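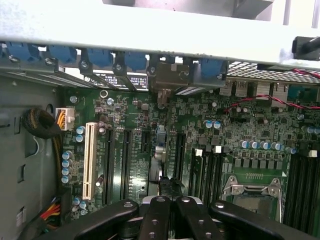 At Protalton's refurbishing shop in Dilham, the question of what a robot can do is settled one desktop computer at a time. The firm takes in office machines by the pallet, strips out the good parts and sells them on. Last year it handled 1,395, nearly all of them by hand.

Rosaire Hawthorne, the workshop manager, has been trying to change that since December. She has heard plenty of talk about robots folding towels and loading dishwashers, and she thinks computers ought to be an easier job. "A tower doesn't crumple," she says. "The screws are where they were on the last one."

Even so, progress is slow. An arm can be taught to go to a clip, but a person pulling a memory stick feels the latch give and stops pushing. Cables are worse. They never lie the same way twice, and a finger that snags one can take a connector with it.
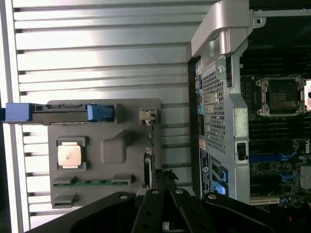
**ON THE BENCH**

Workstations with a second processor are among the harder jobs. The extra chip sits on a riser, a grey plastic tray with a bar across the top and a blue handle at one end. With the tray out, there is still the main board to deal with, with its own processor socket and rows of memory slots.

Blue plastic helps. On these machines it marks many of the parts meant to be moved by hand, and software can pick out the colour fairly well. Hawthorne's team ran 159 attempts at releasing a single latch before they were content to let the arm try a whole row.

Standance, which wrote the control software, wants the arm to strip a case without help in around 200 seconds. Hawthorne would settle for twice that. Her 2 best technicians are quicker than either figure — and they can also find a dropped screw.

For now the arm gets the Monday shift, when the shop is quiet, and a technician stays beside it. The next trial moves to Arsenault, the firm's smaller site, where the machines come in more mixed and fewer of them have blue clips.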